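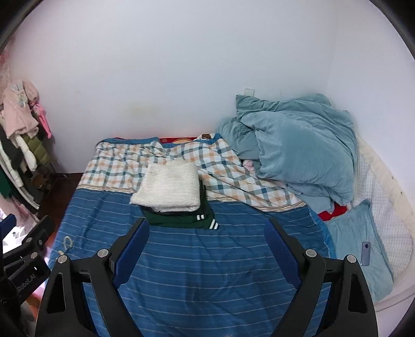

Why does a bed get so messy?

Hi, it's Oriana Ojeda again! Last time I wrote about socks, and lots of you asked me about beds. Good question, because a bed is really a pile of different cloths, and each one has its own job.

Let's start at the bottom. The sheet is the thin one, like the blue one with the white stripes. It's smooth so it feels nice on your skin, and it's easy to pull off and wash. See the gentle wrinkles? Cloth bends very easily, so when you roll around at night the sheet gets pushed into little hills.

Next comes a blanket. I love a plaid one! Plaid means stripes going two ways, up and down and side to side, and where they cross you get squares. The orange and dark teal one is my kind of plaid.

Then there's the comforter, the big light blue heap. A comforter is like a giant flat pillow with soft stuffing inside. The stuffing is full of tiny pockets of air, and air that can't move much is great at keeping your warmth in. All that air takes up room too, so when you push a comforter aside it makes a mountain. (When I was little, mine was called Mount Benar and my toy goat lived on top.)

Now look at the white towel, folded up on the dark green clothes. Towels are bumpy on purpose! Many are made with lots of tiny loops of thread, and the loops give water more places to go. Rub a towel and then rub a sheet, and you'll feel the difference right away.

Want to try some folding? Grab a clean towel.

1. Lay it flat and smooth it with your hands.
2. Bring one short end over to meet the other.
3. Fold it in half again, and once more if it's a big one.

Mine still come out crooked sometimes. Put your towel on top of your folded clothes and carry the whole stack to the shelf, then go back for the comforter. You might want a grown-up on the other side for that one!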